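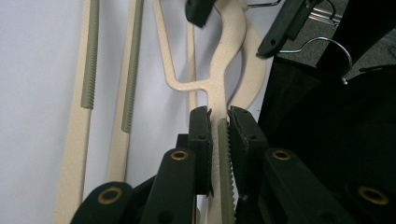
A customer wrote last month to ask whether the Seixas Print Room catalog was ever coming back, and said the used copies she'd found online all had the fold-out plates torn. Yes, it's back! I have the Nustia reprint in stock as of 9/17/24, and the fold-outs are on heavier paper than the first edition had.

If you don't know the book, it's the full catalog of the etchings and woodcuts held at the Seixas museum, 323 pages, with 768 prints illustrated. I use mine constantly. The watermark index at the back is the best part - small type, so get your glasses - and the section on the Jalatico workshop finally gives each state of the harbor series its own picture.

The color is better too. In the old edition the tinted papers all came out a sort of pinkish tan (I complained about this for years to anyone who'd listen), and now the blues look blue. 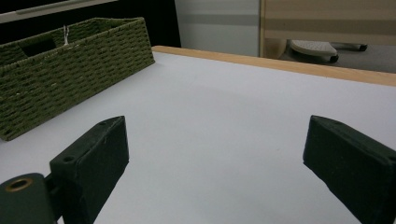
White tabletop with a light wooden edge

Details
Publisher: Nustia
Binding: sewn hardcover, no dust jacket
Print run: 800 copies
Text: English
Item: Prindo 2,650

I pack every copy myself, in a double box with corner guards. It's a heavy thing, so shipping outside the US costs more than I'd like - write me first and I'll get you a quote. Two copies came to me with bumped spines and I'm selling those at a discount, just ask. I won't be reordering before June.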